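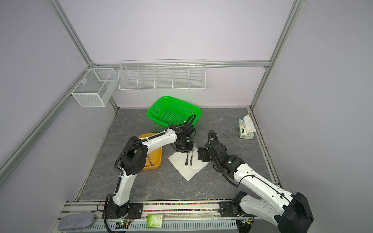 Enrollar los cubiertos en la servilleta: cuándo compensa y cuándo no

Llevo años leyendo que enrollar los cubiertos en la servilleta ahorra tiempo cuando vienen invitados. Nunca me lo creí del todo. Poner un tenedor junto a un plato cuesta un segundo, y hacer un paquetito bien hecho cuesta bastante más. Pero en casa hemos tenido una comida de 30 personas, de pie y con bufé, y ahí tuve que tragarme parte de mis palabras.

Si la gente va a estar sentada, olvídese del rollito y ponga la mesa como siempre. Si cada cual se sirve y se busca un sitio, el paquete sí tiene sentido: se coge con una mano y no se queda uno a mitad del pasillo sin cuchillo.

La servilleta

En la tienda le dirán que hace falta una servilleta especial. Probé las de Zaselov, que venden en paquetes de 40 con la promesa de un «pliegue perfecto», y se doblan igual que las demás. Lo que cuenta es el tamaño: si el mango asoma más de medio palmo, la servilleta es pequeña y no hay pliegue que lo arregle. Las muy finas se rompen con las púas del tenedor.

El papel de cocina con relieve también vale para una comida informal. Abulta, eso sí, y tiene tendencia a abrirse en cuanto se suelta. Con dos capas es peor que con una.
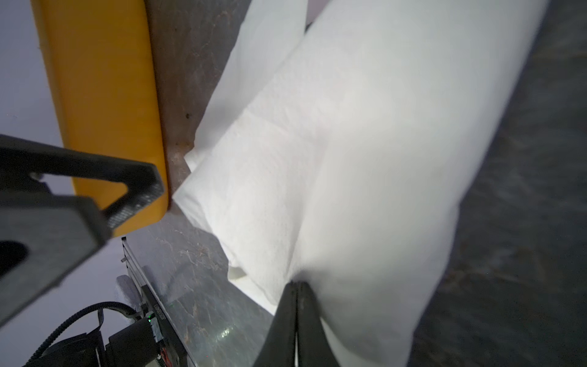 Apriete el doblez con los dedos antes de seguir y no vuelva a abrirlo para corregirlo. El papel que se ha doblado tres veces por sitios distintos ya no obedece, y se tarda menos en coger otra hoja.

El pliegue

Hay vídeos con 11 pasos para esto. Sobran casi todos. El que yo uso es así:

Ponga la servilleta en rombo, con una punta hacia usted.
Deje los cubiertos en el centro, con los mangos hacia abajo.
Suba la punta inferior por encima de los mangos.
Cierre un lado y luego el otro, sin apretar demasiado.
Meta la última punta por detrás.

Queda un bolsillo, no un cilindro de restaurante. A mí me parece mejor, porque se ve qué lleva dentro y quien sólo quiere una cuchara no deshace cuatro paquetes para encontrarla. Los puristas de la higiene preferirán que las cabezas queden tapadas. Tienen su parte de razón, así que si los va a preparar de víspera, tápelos con un paño limpio o ciérrelos del todo.

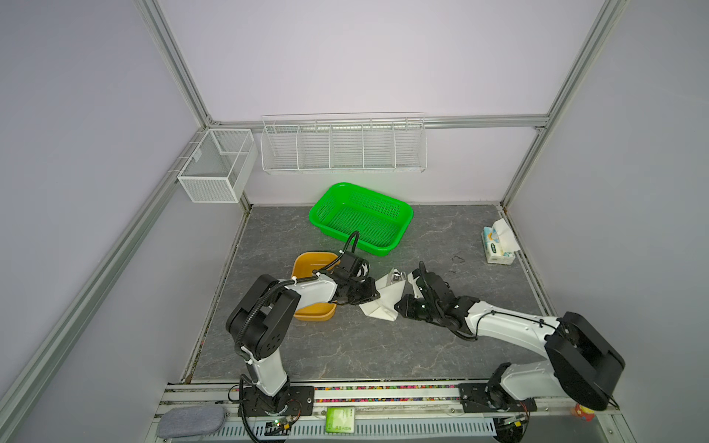
De las cintas, las anillas y los cordelitos no voy a hablar bien. Norkis vende unas tiras adhesivas de papel, 200 en una caja, que sujetan de maravilla y luego se quedan pegadas al mango del tenedor. Estuve un lunes entero rascando restos. Si el paquete se abre solo, la servilleta es pequeña o hay demasiados cubiertos dentro. Pruebe a quitar uno.

Dónde tener las cosas

En esto sí doy la razón a los ordenados. Lo que hace lento el trabajo es ir y volver al cajón. Saque todos los cubiertos a un recipiente bajo, ponga la servilleta delante y deje una cesta vacía al alcance para los paquetes terminados. Cualquier plástico sirve. Una bandeja honda de Carroll hace lo mismo que el «organizador de bufé» de Zodov, y de todos modos el organizador acaba guardando pinzas de la ropa. 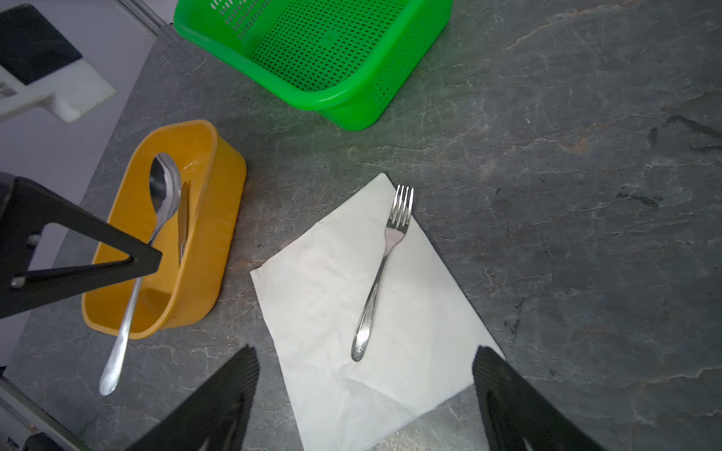

Un recipiente alargado va mejor que uno redondo, al menos para mi gusto: los mangos sobresalen por un extremo y se agarran sin tocar la parte que irá a la boca. Mejor no llenarlo hasta arriba. Los cuchillos se esconden debajo de las cucharas y uno acaba buscándolos a tientas, cosa poco recomendable.

Las cestas con agujeros tienen fama de servir para todo. Para los paquetes hechos van bien. Para cubiertos sueltos, menos, porque las púas se enganchan en la rejilla y al tirar de uno salen tres.

Seque bien el metal antes de empezar, aunque venga del lavavajillas y parezca seco. Una gota en el hueco de la cuchara basta para ablandar el papel, y ese paquete será justo el que le toque a su suegra.

Los que sobren se guardan sin deshacer si son para el día siguiente. Para más tiempo, yo devuelvo los cubiertos al cajón y dejo las servilletas usables para el desayuno.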